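Rasov posts first results from simulated gripper comparison

Dromholm, April. The automation test group at Rasov has released the first batch of results from a comparison of end effectors run entirely in simulation. The work puts several two-finger grippers and two control schemes on the same virtual arm and the same kitchen counter, and scores them on short pick, place and turn tasks. The release covers 239 episodes. A second batch, with a different wrist camera model, is planned for the summer.

The comparison was set up after two earlier in-house tests gave results that could not be reconciled. Both had used the same gripper model, but with different contact settings, different table heights and different rules for when an attempt counted as finished. The new set fixes all three. Every episode starts from a stored joint position, runs to a time limit or a success condition, and writes the full joint, force and camera record to disk.

The arm in all runs is a Franka Emika model with its standard joint limits. The counter is a brown marbled surface with a recessed basin in it, and the objects are household items of mixed size: a two-handled pot, a small capped bottle, a pen, an orange and others. Object positions are drawn from a fixed list of seeds, so that each gripper meets the same layouts in the same order.

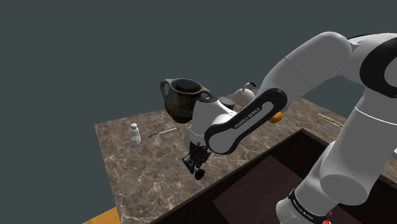

Four gripper configurations were tested. The first is a plain parallel jaw with flat pads, used as the baseline. The second is the same jaw with longer fingers. The third, supplied as a model file by Tzanetos, is a linkage-driven design in which the fingers swing as they close. The fourth is the Tzanetos unit with softer contact pads and a lower closing force. All of them mount to the same flange, and the controller is told the mass and center of gravity of each one before a run starts.

On the controller side, the group compared a position controller with a fixed closing width against an impedance controller that lets the wrist give way under load. Gains for both were tuned once on the baseline jaw and then left alone. Rasov says in the release notes that this favors the baseline to some degree, and that per-gripper tuning would probably raise the scores of the linkage designs.

The pick results are close for large objects. With the orange, all configurations reached a stable grasp in most runs, and the differences between them are smaller than the spread between seeds. The pen separates them more clearly. The baseline jaw did well when the approach was square to the pen and poorly when it was not. The linkage fingers, whose tips travel along an arc, tended to touch the counter before closing. With the position controller this usually ended the attempt on a force limit. With the impedance controller the wrist rose slightly on contact and the fingers closed along the surface, and the attempt more often went through.

The pot was included as a handle task and was not meant to be lifted by the body. Here finger length mattered most. The long-finger jaw could pass through a handle opening and close with clearance on both sides, while the baseline needed a more exact approach. Neither controller had a clear advantage. Several failures in this group were traced to the planner, which chose wrist angles that brought the forearm near its joint limits. Those episodes have been kept in the data and carry a separate flag.

Fixed features were handled as their own task group. These ask the gripper to close on something that will not move out of the way, such as a knob on a threaded stud, and to hold it while the wrist turns. Lateral error is the main measure. If the two fingers do not arrive together, the first one to touch pushes against a rigid part and the load goes straight back into the wrist. In free picks the same error is hidden, as the object simply slides until it is centered.

For this group the record shows the largest gap between the two controllers. The position controller held the commanded center line well but built up side load quickly when the estimate of the stud position was off. The impedance controller shifted to match, at the cost of a slower close and some angular drift during the turn. The soft-pad version of the Tzanetos unit had the lowest peak side load of the set and also the most slip on smooth surfaces. The release notes give both figures per episode and do not combine them in a single score.

Camera placement was varied only in this task group. One view looks along the fingers from just behind the gripper, and the other takes in the arm and counter from the side. The wrist view gave better lateral estimates at short range. Its weakness is the gripper body, which hides the lower part of a vertical feature during the approach. The side view keeps more of the layout visible but loses accuracy near contact, and it is often blocked by the forearm. Using both views reduced the number of missed approaches, though the gain was smaller for the long-finger jaw than for the rest.
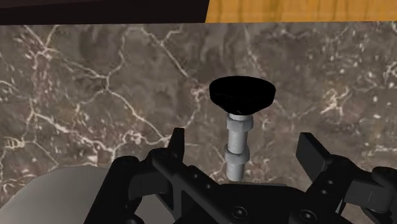 Can these results be used to choose a gripper for a physical cell?

Only as a first filter. The contact model treats the pads as uniform and does not include wear, cable drag or backlash in the linkage, so the ranking should be checked on hardware before any purchase.

A hardware check is already on the schedule. Bavness, which runs a small test cell for outside customers, will repeat a subset of the episodes on a physical arm using the baseline jaw and the Tzanetos linkage unit. The subset is limited to the pen, the orange and the stud task. The pot has been left out until a replacement with matching handle dimensions can be found. The same seeds will be used, with object positions set from a printed grid, and placement error is expected to be roughly 3 mm.

Rasov has also listed the known faults in the current batch. The friction value for the bottle was entered incorrectly in one configuration file, and bottle episodes for the long-finger jaw should be ignored until they are rerun. The force record is sampled at a lower rate than the joint record, so short contact peaks may be missing. In 7 episodes the simulation became unstable after the fingers closed on the pen, with joint speeds that no real arm could reach. These are marked and do not count toward either success or failure.

One change has been made to the scoring rules since the earlier tests. A grasp is now counted as stable only if the object stays in place through a short lift and a change of wrist angle. Under the old rule, lift alone was enough, and several grasps that passed then would fail now. Scores from the two sets should not be placed in the same table.

The data package contains the joint and force logs, both camera streams, the seed list, the configuration files and the scripts used to produce the summary tables. Gripper geometry for the baseline and long-finger jaws is included. The Tzanetos models are supplied in reduced form, with outer surfaces and joint positions but without internal parts. This is enough to rerun the episodes, and the reduced models gave the same contact results as the full ones in the group's checks.

Replies on the configuration format have been mixed in early use. The current format stores controller gains and gripper properties in the same file, which makes it easy to copy an old file and carry over the wrong mass value. The next batch will split them and add a check that stops a run when the stated mass does not match the model.

The second batch will keep the counter, the arm and the seed list as they are. Planned changes are the new wrist camera model, with lens distortion and a lower frame rate, and a retuned impedance controller for each gripper. The first-batch gains will be run again alongside the new ones so that the effect of tuning can be read separately from the effect of the camera. Bavness expects to have its first physical runs logged before that batch is closed.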